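家庭出行筹备碰头会纪要(第二次)
时间:周四晚饭后;地点:家里餐桌

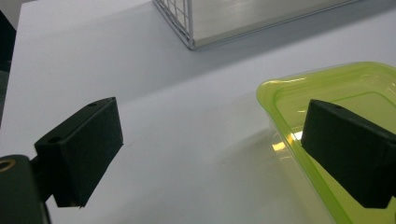

上次会上定下的事项,本次逐条核对。先说结果:七项里落实的只有两项,一项是请假,一项是换护照照片。其余五项的状态都是“快了”。记录人对“快了”持保留意见,去年的签证也是“快了”,最后加急费照付。

一、目的地

父亲一方继续主张去Urrutia,理由是同事去过,说海边清静,房子便宜。母亲一方问:同事是几月去的?答:冬天。母亲一方指出我们打算七月去,冬天清静的地方七月未必清静,便宜更谈不上。父亲一方表示可以再问问。

老大提出去Kesis,理由是网上的评价很好。翻了几页评价,写得最热情的几条措辞几乎一样,连错别字都错在同一个地方。老大认为这说明大家感受一致。会议没有采纳这个解释。

老二没有倾向,只要求住处有网。

表决:Urrutia两票,Kesis一票,弃权一票。暂定Urrutia,前提是下次会前拿到夏天的实际房价,只认能点进付款页面的数字,“听说”不算。

二、行程软件

老大建议全家用Jotport管行程,说可以共享清单、自动提醒、离线看地图。母亲一方问上一个软件怎么样了。上一个软件装了之后,清单里至今躺着一条“买防晒”,提醒了二十次,防晒没有买。

讨论认为,提醒的次数和事情办没办成之间看不出有什么关系。老大坚持Jotport不一样,界面更清楚。问清楚在哪里,答可以换颜色。

决定:允许试用到下次会议,只用免费版。冰箱门上的纸质清单照旧保留,两边内容不一致时以冰箱为准。父亲一方补充,纸条不许再拿来垫锅。

三、保险

收到Inance的旅行保险报价,页面上写“全面保障”。父亲一方通读条款后汇报:行李延误赔,但要延误满规定时长;航班取消赔,但天气原因另有说明,另有说明的那一页打不开。老二问那“全面”是指什么。没有人能回答。

母亲一方认为还是要买,小孩在外面发烧不是没发生过,那次在诊所走廊里坐到半夜,没有人想再来一回。父亲一方同意要买,不同意现在就买这一家。

决定:再找一家比较。比较的时候看免责部分,不看首页。谁看谁签字,免得事后说“我以为你看了”。

四、预算

零花钱一项争论较久。老大、老二联合提出每人两百,用于纪念品和零食。母亲一方请两位回忆上一次旅行买的纪念品现在在哪里。老大说在抽屉里。当场拉开抽屉,里面有充电线、旧电池和一张没寄出去的明信片。纪念品未找到。

老二辩称他的那份买了冰淇淋,冰淇淋本来就不该在抽屉里。这一点会议认为成立。

决定:原则上同意两百,分两次发,第二次发放视第一次的花法而定。“视花法而定”由谁来判断,双方没有谈拢,留到下次。

五、行李

父亲一方表示这次要轻装,每人一个背包。同样的话上次出发前也说过,上次回程时手里多了两个塑料袋和一顶草帽。母亲一方不反对轻装,但要求先说明洗衣服怎么办。父亲一方说住处应该有洗衣机。记录人请求把“应该”两个字原样记入纪要,已记。

老二问能不能带枕头。不能。老二问小的枕头。另议。

六、家里的事

走之前要有人浇花、收快递。楼下邻居去年帮过忙,阳台上的薄荷活了,罗勒没活。父亲一方认为罗勒是自己的问题。母亲一方认为是浇得太勤。今年打算把花盆集中放到厨房窗边,写一张说明,说明不超过五行,长了不会有人看。

冰箱清空一事由全体负责。记录人提醒,凡是写“全体负责”的事项,历次执行人均为母亲一方一人。经修改,改为父亲一方负责冷藏,老大负责冷冻,老二负责吃掉酸奶。

七、待办

父亲一方:Urrutia七月房价;第二家保险报价;确认洗衣机,要书面的。
母亲一方:核对护照有效期;写浇花说明。
老大:Jotport试用,下次会上演示,不要只演示换颜色。
老二:把自己的凉鞋找出来,试一下还穿不穿得上。

其他事项:老二临时提议养一只猫,理由是猫可以看家。与本次议题无关,未予讨论。老二要求写入纪要,已写入。

下次会议仍在周四,洗完碗开始。上次迟到的两位这次又迟到了,说是没听见叫。下次改为饭前开,开完再吃。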